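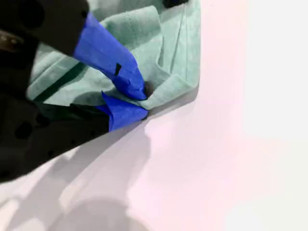
Photo: Wastex

Wastex to Open Household Textile Collection in Grarnora in June

GRARNORA, May 26, 2019 -- Wastex will begin separate collection of household textiles in Grarnora in June, under a service agreement with the town. The agreement covers drop-off containers, transport and sorting. Curbside pickup of trash and mixed recycling stays on its present schedule.

Containers will be placed at 26 sites, most of them next to existing glass and paper banks. Each container is a closed steel unit with a tilting hatch and a raised floor that keeps bags off the ground. The hatch accepts a standard kitchen trash bag, tied shut. Larger items such as blankets and curtains can be taken to the Wastex yard during regular opening hours.

The service accepts clothing, bed linen, towels, tablecloths, curtains and cleaning cloths made of woven or knitted fabric. Items may be worn, faded or torn. They must be clean and dry. Fabric that has been in contact with motor oil, paint or solvents is not accepted and should go to the household hazardous waste counter. Pillows, quilts, carpet and foam-backed fabric are also excluded.

Shoes are accepted in pairs, tied together or placed in a separate bag.

The containers will be emptied twice a week. Material goes first to the transfer station at Venora, where bags are weighed and opened, and wet loads are set aside. Sorting is done by hand in two passes. The first pass separates wearable clothing from the rest. The second divides the remaining fabric by fiber group: cotton and cotton-rich, wool, synthetic, and mixed.
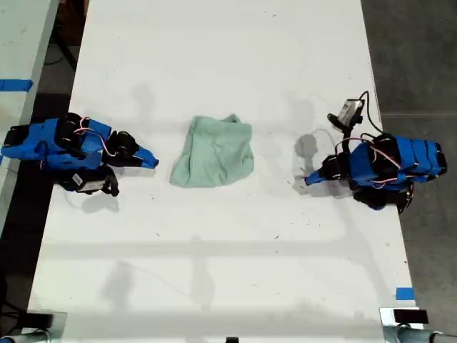
Cotton-rich fabric in good condition is cut into wiping cloths for workshops and print shops. Buttons, zippers and thick seams are removed before cutting. Wool and synthetic fractions are baled and sold to fiber recovery plants. Mixed fabric that cannot be separated is shredded for use as padding and insulation felt.

Katayama, which supplies the baling press and the cutting tables at Venora, will service the equipment for the full term of the agreement. The press was installed this spring and has been run with material from the trial.

That trial covered four sites in the eastern part of Grarnora and brought in more than 1373 bags. The most common cause of rejection was moisture, followed by bags that had been left open. As a result, the production containers have a deeper rain lip over the hatch than the trial units, and the instruction label has been moved to eye level.

Residents pay no separate fee for the service. Apartment buildings may request a container on private ground if a truck can reach it from a paved surface; requests are handled in the order received. Container locations will be posted at the Wastex yard and mailed with the June utility bill.

About Wastex
Wastex provides waste collection, transfer and sorting services to towns and businesses in the Grarnora and Venora area.

Press contact
Wastex Communications Office, Grarnora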